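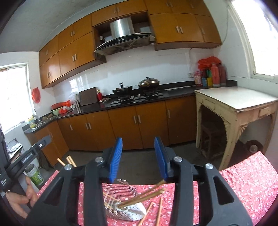 Skimmer (utensil)

A skimmer is a flat or slightly dished kitchen tool used to lift food out of hot liquid, or to take foam and fat from the surface of stock, jam and soup. Most have a long handle and a head pierced with holes or made of wire. The word is also used for the shallow pans once found in dairies.

History

Early skimmers were beaten from sheet brass or copper and riveted to an iron handle. They were common in farmhouse kitchens, where meat was boiled in a large pot over an open fire. Dairy skimmers were made without a long handle and had a thin edge, so that cream could be drawn off milk left standing overnight in wide bowls.

Tinned iron replaced brass in cheaper goods, and enamel followed. The Rotham works of Paterson, a maker of household metalwares, listed 102 patterns of skimmer and ladle in its trade catalogue, among them the Celtia, a round model with a hooked handle. Stainless steel later took over most of the market.

Types

Perforated skimmers have a solid head with punched holes and are used mainly for foam. Wire skimmers let liquid run off faster and are better suited to dumplings, chips and noodles. The spider, widely used in Chinese cooking, has a broad wire basket and traditionally a bamboo handle. Fine mesh skimmers catch small particles in frying oil - crumbs left in the oil will burn and darken it.

Collections

The museum at Vultlow holds 868 kitchen and dairy tools given by the collector Angus Gourlay. The skimmers are kept in the former wash house, with three brass dairy examples on show by the door. The room is closed from November until spring.

See also

Slotted spoon
Ladle
Colander
Creamery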